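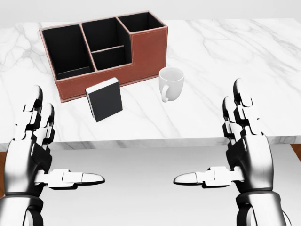
Desk organiser, book and mug on a marble top.

Loltier Card Press: Set-up Guide
Section 2: Your first embossed card
Last revised 31/05/2024

Right, the box is open and the press is in one piece (if it isn't, go back to Section 1 and fit the handle first). Now for the fun part! This section takes you from a bare press to a finished card front with a lovely raised pattern. Read it through once before you start, then have a go with scrap card.

You will need:
The press, handle fitted
Base plate (grey) and both clear plates
The Uslow embossing folder from the starter pack, or any folder up to the width of the plates
A few sheets of smooth card
A soft, dry brush

Choosing your card
Card that is too thin will crack along the raised lines, and very thick card loses the fine detail. Anything with a bit of bend in it works well. Card with a linen or hammered finish can look gorgeous too, but the pattern shows up best on plain smooth stock, so save the fancy sheets until you know your folder.

Setting up the press
1. Stand the press on a firm, level table with the handle on your right. Left-handed crafters can turn the whole thing round - it rolls happily in both directions.
2. Leave 18 cm clear at the front and the same at the back. The plates slide out further than you'd expect.
3. Push the suction lever down until it clicks. Give the press a gentle tug. If it shifts, lift the lever, wipe the feet and the table, and try again.
4. Turn the handle one full turn with nothing loaded. It should feel smooth, with no grinding.

Caution: Keep fingers, ribbon, long sleeves and necklaces away from the rollers. Children should only use the press with an adult beside them.

Making the sandwich
5. Lay the base plate flat with the arrow facing up.
6. Put one clear plate on top.
7. Open the folder and slide your card right up to the fold. The side facing the Jaden logo will be the raised side.
8. Close the folder and lay it on the clear plate, folded edge towards the rollers.
9. Finish with the second clear plate and line up all the edges.

Note: The order above is for folders only. Cutting dies need a different sandwich, which you'll find in Section 3. Please don't put a die and a folder through together.

Rolling it through
10. Feed the sandwich in until the rollers just grip it.
11. Turn the handle slowly and steadily. You will hear some creaking from the plates and that is perfectly normal.
12. When the sandwich comes out at the other side, lift off the top plate, open the folder and peel your card out from one corner. Isn't that lovely?

If the pattern looks faint, add a sheet of plain copy paper between the folder and the top plate and roll it again without moving the card. Add one sheet at a time, 2 at the most.

Caution: Never force the handle. If it stops, roll backwards, take everything out and check that you haven't used an extra plate.

Adding colour
A swipe of ink over the raised parts makes them pop. Use a nearly dry pad, such as the Shezi mini pads, and hold it flat so it only skims the top. You can also ink the inside of the folder before you press, but wash it straight afterwards in cool soapy water.

Looking after your plates
Clear plates will mark and bow a little with use. Flip them over each time and they'll stay flatter for longer. A pair should last for almost 100 cards before you need to think about new ones, and if you make all your December cards in one go you may well get through a set! Brush paper dust off the rollers when you pack away, and lift the suction lever before you store the press.

Next: Section 3, Cutting with dies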